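jeudi 11 octobre 2018

Essais de finition à l'huile, suite. Repris les éprouvettes laissées à sécher depuis le début de la semaine. Le but reste le même : choisir entre l'huile Oleo et le mélange Salminen pour les plateaux de la commande Cladden, et fixer une fois pour toutes le nombre de couches et le temps d'attente entre deux.

Conditions ce matin : 18 °C dans l'atelier, humidité relative 63 %. C'est plus humide que lors de la série d'avril, il faudra en tenir compte si on compare les temps de séchage. L'hygromètre du fond et celui de la porte ne disent pas la même chose, j'ai pris celui du fond comme d'habitude.

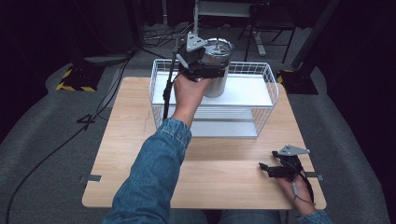 **Atelier Alow — section Bois et finitions**

Éprouvettes en frêne, toutes débitées dans la même planche, poncées au 120 puis au 180. La moitié a été mouillée à l'éponge et reponcée légèrement pour relever le fil, l'autre moitié non. Numéros au crayon sur le chant, lettre O pour Oleo, S pour Salminen.

Première couche, observations :

- O sans mouillage : surface rêche au doigt, fil relevé partout, surtout sur le bois de printemps. À reponcer de toute façon.
- O avec mouillage : nettement mieux. Teinte un peu chaude, régulière.
- S sans mouillage : moins rêche que O, mais quelques plaques brillantes là où l'excédent n'a pas été bien essuyé. Ma faute, j'ai attendu trop longtemps avant de passer le chiffon.
- S avec mouillage : rien à redire. Teinte plus neutre, le frêne reste clair.

Harish Pai a essuyé une partie de la série S au bout de 18 minutes et le reste au bout de 31. À 18, le chiffon glisse encore bien. À 31, ça colle et il faut remettre un peu d'huile fraîche pour décoller l'excédent. On garde 18 comme consigne et on l'écrit sur la fiche.

Deuxième couche passée vers dix heures, au chiffon coton, très maigre. J'avais essayé la brosse sur une chute la semaine dernière : elle dépose trop et on perd du temps à essuyer. Le tampon blanc marche aussi mais il boit beaucoup d'huile, je le réserve aux grandes surfaces.

Consommation : 55 g pour toute la série O, première couche comprise, pesée du bidon avant et après. Pas de chiffre pour S, j'ai oublié de tarer avant de commencer. À refaire sur la prochaine série.

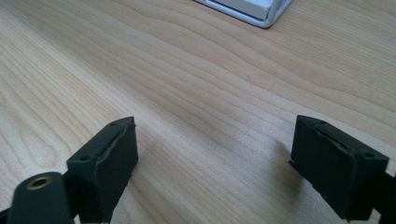 Pour les taches, protocole habituel : eau, café, vin rouge, vinaigre blanc, huile d'olive, une goutte de chaque sous un verre de montre. Il faut attendre que le film soit durci, donc pas avant la fin du mois. En avril on avait testé trop tôt et le vinaigre avait marqué toutes les éprouvettes sans exception, ce qui ne nous avait rien appris sur les produits.

Seija Kettunen est passée en fin de matinée. Elle préfère la teinte de S, moi aussi. Elle demande si on peut descendre à deux couches sur le dessous des plateaux. Je pense que non : avec deux faces traitées différemment, l'humidité entre plus vite d'un côté et le panneau tuile. On a déjà eu le cas sur les tablettes du printemps, rattrapées à grand-peine. On peut en revanche se passer de l'égrenage entre couches sur le dessous, ça fait gagner du temps sans rien changer à la protection. Elle est d'accord, à confirmer avec Cladden.

Question ouverte sur les chants. Le bois de bout absorbe énormément et fonce davantage que la face, dans les deux séries. Deux pistes :

1. poncer les bouts au 240 ou au 320 pour fermer un peu le grain avant la première couche ;
2. passer une première couche diluée sur les bouts seulement, laisser tirer, puis traiter tout ensemble.

J'ai préparé des chutes pour la première piste cet après-midi. Au 320 l'écart de teinte diminue déjà à vue d'œil, à revoir une fois sec.

Sécurité : les chiffons S et O vont à plat dehors sur la grille, ou dans le seau d'eau avec couvercle, jamais en boule dans la poubelle. J'en ai retrouvé un roulé sous l'établi ce matin. Le seau était presque à sec, je l'ai rempli. Harish remet l'affichette au-dessus de l'évier.

À faire :

- [ ] troisième couche sur les deux séries, égrenage au gris avant
- [ ] tarer le bidon S
- [ ] vérifier les deux hygromètres au sel
- [ ] commander du coton, il reste un demi-carton
- [ ] demander à Salminen la fiche technique à jour, la nôtre ne donne pas le délai avant mise en service
- [x] consigne d'essuyage sur la fiche

Éprouvettes rangées sur les tasseaux, face traitée vers le haut, volet entrouvert pour la nuit.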